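4. Changing over to assisted handling at a packing bench

Read this section before the first shift on which a Hilard handling cell runs beside your people. It covers the bench jobs that move to the cell and the ones that stay.

4.1 Before the changeover

1. List every item handled at the bench. Mark the ones with lids, buttons or clear parts. These are taught by hand first.
2. Name one cell lead per shift. At Bastbridge this was Selma Todorova on mornings and Mirsad Kelmendi on evenings.
3. Tell packers which tasks they are giving up, and when. Put it in writing.

Note: Packers do not lose their bench position during the first 1,000 cycles. They check the cell's work and log faults.

4.2 Teaching an item

1. Set the item upright on the table with the lid closed.
2. Bring the two finger pads up to opposite sides of the body. Keep them off any button.
3. Close until the item is held, then lift.
4. Repeat until 70 good grips are logged. Enter the item under its own number - do not reuse an old one.

CAUTION: Do not squeeze harder to stop a slip. Open the pads, set the item down and start the grip again.

4.3 What changes for the packer

Lifting and placing go to the cell. Inspection, relabeling and returns stay with people. Expect more screen time and less walking. Beatriz Carvalho's team at Plengate asked for a second stool and a shorter rotation, and both are now standard in the kit list (part 501).

Review the rotation again at 2,000 cycles. Send fault logs to your cell lead at the end of each shift, even when there is nothing to report.

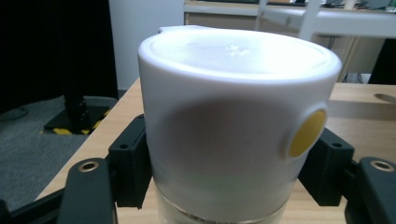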